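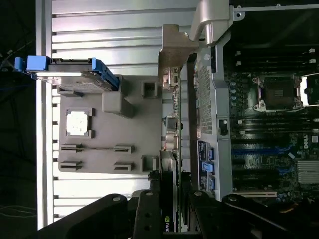
Why does my invoice PDF come out with the shipping address twice?
The address block is stored in the old template as well as the new one, so both get printed until you clear the old one under Layout > Saved Blocks.

Ticket 608, Wekico shop plugin
Opened by Selma Krasniqi, Mar 20, 2024

Hi again! So I cleared the saved block like it says up there and it worked for my regular orders (yay), but the wholesale ones still print it twice. I tried 4 orders for Gasser and every single one had it. Logged out, logged back in, same thing. I'm on the Olia theme, haven't touched it since October.

Update: okay, found a second saved block hiding under Customer Groups! Deleted that, ran the Gasser orders again and they're fine now. Two of them did lose the phone number, but I can type that in by hand.

Still open: can I reprint the old invoices in one go? I've got 40 of them and I'd really rather not click through each one.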